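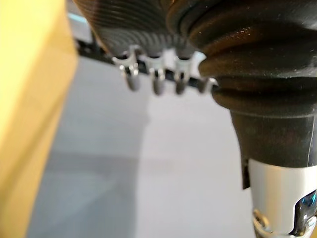
How many demonstrations does the arm need before it can do a task by itself? More than the box says, and the only way to find your number is to record a batch, test it, and record again.

Section 2: Teaching a task by remote control

The Mevo hand controller moves the arm while the Ulden software records. People will tell you it learns from a handful of tries. I have not seen that. Our hook-hanging task at Jelline took 700 recordings before I would leave it running, and 139 of those had to be thrown out.

1. Clear the work surface and set out the parts for one run only.

2. Open a new session in Ulden and give it a name you will recognize in April.

3. Check the wrist view. The bellows and part of the housing will take up a good share of it. Leave the camera where it is for the whole session.

4. Hold the controller level and squeeze the grip until the arm follows your hand.

5. Press Record, then do the task once at a slow, even pace.

6. Press Stop when the gripper is clear of the parts. Mark the run Keep or Discard right away.

7. Move the parts a little and repeat from step 5.

Note: The "quality score" shown after each run mostly rewards smooth motion. I have had high scores on runs where the part ended up on the floor. Watch the recording yourself.

Note: Small metal hooks are hard to judge when they sit close to the lens. Use the side view as well - if you fitted one.

CAUTION: Releasing the grip pauses the arm but does not cut power. Use the red stop button before you reach in.

CAUTION: Do not mix recordings from two operators until each set has been tested alone.

Written by Omprakash Goel. Last revised Thu 4 September.

Comments (3)

hennessy_fan: Does the Hennessy controller work with this, or only the Mevo?

Omprakash Goel: It connects. I wouldn't trust the grip sensor for small parts.

rlt52: We're at 1,754 runs and it still drops every fifth hook. Slower helped a bit.

This site uses cookies to remember your settings. Accept / Manage

© Jelline | Contact | Back to top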